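Ticket 359: Tide and catch pages not loading on the boathouse desk
Opened by: Fernanda Correia, Pula Sea Angling
Handled by: Zdeňka Čierny, Brala bookings support
Status: Resolved, September 2026

Fernanda, first message
Hello! We take out bass and bream trips from Pula and we've used the Brala booking calendar all season, love it. Since the last update the trip page opens fine but the catch log under it stays blank. Guests' names are there, boat is there, rods are there, no fish! I have 400 entries in that log going back to spring and I'd hate to lose any of them.

Zdeňka
Hi Fernanda, thanks for such a clear report, and what a lovely lot of fish to have written down. Nothing is lost, I can see all 400 on our side. Could you try three things for me?
1. Sign out and back in.
2. Open the log on a phone.
3. Tell me which species list you picked in Settings.

Fernanda
Signed out and in, same. Phone shows the log but only the first 100 fish. Species list is Minami, the one with the drawings. The anglers adore it, they argue over the two kinds of bream for ages.

Zdeňka
Brilliant, that helps a lot! The phone stopping at 100 is normal, there is a "more" button right at the bottom (easy to miss, I've asked for it to be bigger). The blank page is the species list. In August we changed how weights are saved, and any fish entered with a comma, like 1,4 kg, trips up Minami on a desk computer. I count 20 of those in your log. May I change them to full stops for you?

Fernanda
Yes please, go ahead. Most will be from the Gunano trip, the wind got up and we were all writing with cold fingers. Wonderful day though, bass on nearly every drift!

Zdeňka
Done, all 20 changed, and I've left the notes and dates alone. Please reload the page while holding Shift and tell me what you get.

Fernanda
It's back!! Every fish, and the drawings too. Here's the desk as well. 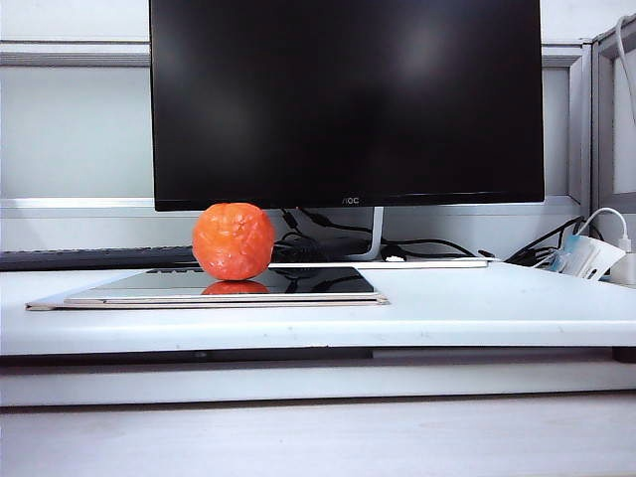 Desk with the AOC monitor, tablet and something orange

Zdeňka
Hooray! Two small notes for next time. You can type weights either way from the next update, the fix is written and being tested now. And if you'd like a copy of the log to keep, go to Trips, then Catch log, then Save as file. It takes a minute or so with a log your size.

Fernanda
Saved it, works a treat. One more thing, can I add garfish? We get loads in the autumn and at the moment they all go down as "other".

Zdeňka
You can! Settings, Species, Add your own. Put the smallest size you keep in the second box and it will warn you when a fish is under. I'll leave the ticket open overnight in case the garfish misbehave.

Fernanda
Garfish added and behaving. Please close, and thank you!

Closed by Zdeňka Čierny. Cause: comma in weight field with Minami species list.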